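Zorkitgate

Zorkitgate est un kit de démonstration manuelle destiné à l'apprentissage de tâches de manipulation bimanuelle par imitation. Il est commercialisé par la société Boychuk depuis 2018. Le kit se compose de deux pinces tenues à la main, d'une station de réception et d'un logiciel d'enregistrement, Disgate. Il permet de recueillir des trajectoires de saisie sans recourir à un bras robotisé pendant la phase de démonstration.

Historique

Le développement est lancé au sein de Boychuk sous la direction de l'ingénieure Chantal Tremblay, à partir d'un prototype à une seule pince appelé Follau. Ce prototype ne permettait pas d'enregistrer les tâches exigeant une prise simultanée en deux points, comme le déplacement d'objets longs ou le pliage. Une version à deux pinces est évaluée en interne en juillet, puis mise en vente le samedi 4 août 2018. Le nom Follau est conservé pour le format de fichier produit par le logiciel.

Description

Chaque pince comporte une poignée, une gâchette à course linéaire et des doigts interchangeables. L'ouverture des doigts est mesurée par un codeur placé sur l'axe de la gâchette. La masse d'une pince équipée est de 517 grammes, câble non compris.

La position et l'orientation des pinces sont calculées à partir de marqueurs visuels carrés, noirs et blancs. Le fabricant propose deux montages : un panneau plan, fixé sur le corps de la pince, et un support cubique portant un marqueur sur plusieurs faces. Le second reste exploitable lorsque le poignet pivote fortement, au prix d'un encombrement plus élevé. Les deux montages peuvent être combinés dans une même paire.

La liaison avec la station est filaire. Un témoin vert indique que la pince est alimentée et reconnue par le logiciel. Il ne renseigne pas sur la qualité du suivi, qui se contrôle dans Disgate.

Logiciel

Disgate synchronise les flux vidéo, les poses des pinces et les valeurs d'ouverture. Une séance est découpée en épisodes, dont le début et la fin sont marqués à la pédale ou au clavier. Les épisodes dans lesquels un marqueur est perdu pendant plus de 12 images consécutives sont signalés et peuvent être exclus de l'export. Le jeu de démonstration fourni avec le kit contient 1202 épisodes, dont 1018 sans perte de suivi.

Le format Follau enregistre les poses dans le repère de la caméra. La conversion vers le repère d'un bras donné nécessite un fichier d'étalonnage, établi séparément pour chaque installation.

Utilisation

Le kit est employé pour des tâches de bureau et d'atelier léger : transfert d'objets rigides, rangement, insertion, manipulation de périphériques informatiques. Pour les objets allongés, la documentation recommande une prise aux deux extrémités et un levage lent. Les objets munis d'un cordon sont traités comme une catégorie distincte, le comportement du câble étant difficile à reproduire d'un épisode à l'autre.

Limites

Les doigts ne comportent pas de capteur d'effort. La force de serrage n'est donc pas enregistrée et doit être estimée ou réglée lors du transfert vers le robot. Le suivi se dégrade en présence de reflets marqués ou lorsque l'avant-bras de l'opérateur masque un marqueur. La longueur des câbles limite par ailleurs les déplacements autour du poste de travail.

Voir aussi

Apprentissage par imitation
Manipulation bimanuelle
Marqueur de repérage visuel
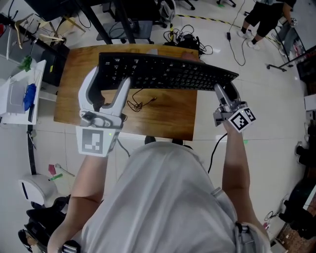 Peut-on utiliser les épisodes enregistrés avec un bras robotisé d'une autre marque ?

Le format Follau n'est lié à aucun bras particulier. Il faut toutefois établir un fichier d'étalonnage pour l'installation visée et vérifier que la course de la pince du robot couvre les ouvertures enregistrées.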